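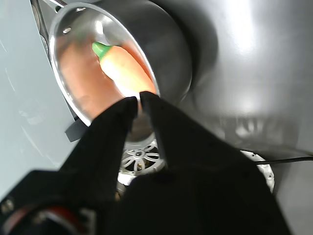

Toy carrot, real-looking saucepan.

Every few weeks somebody sends me an article about how home cooking is dying, and every time I get worked up and want to write a long reply. So okay, this is my long reply!

I don't think people stopped cooking because they're lazy or because of their phones. I think they stopped because recipes got so fussy. My grandmother's soup card has 7 words on it (I have it taped inside a cupboard) and one of them is "salt." The last soup recipe I printed ran to four pages and wanted three kinds of pepper, two of which I had to go across town for. I made it once. It was good! It was not four pages good.

My neighbor Abilio Marín cooks every single night for a family of five and I have never seen him open a book. I asked him how he decides what to make and he looked at me like I'd asked how he decides which shoe goes on first. He looks in the fridge, he sees onions, he starts the onions. By the time they're soft he's had an idea. Sometimes the idea is eggs.

I tried this all through August and I'll admit the first week was rough. We had a zucchini thing I'm not going to talk about. But I spent less, I threw out hardly anything, and I quit dreading five o'clock, which for me was the big one. My sister says that's fine for someone who already knows how to cook, and she has a point, I guess. Still, how did any of us learn? I learned by standing on a chair and getting in the way.

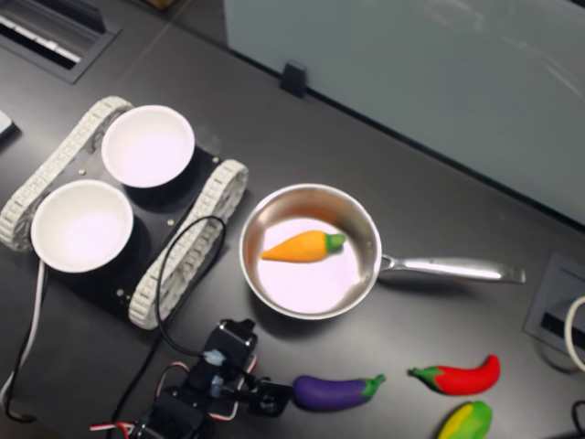
Play vegetables and a pan, with two white bowls.

And that's my other gripe, kids. We hand them a whole pretend kitchen when they're small and then chase them out of the real one until they leave for college, and then we act shocked that they live on cereal. Let them peel something. Let them burn the toast and eat it anyway. My son made rice for us last winter that you could have patched a driveway with, and he was so proud that we all had seconds.

I'm not against fancy food, I love it, and I'll happily spend a whole rainy afternoon on a pie. But a plain supper on a plain night shouldn't need a plan and a shopping trip. Tonight we've got half a cabbage, some noodles and the end of a roast chicken, and I haven't decided yet.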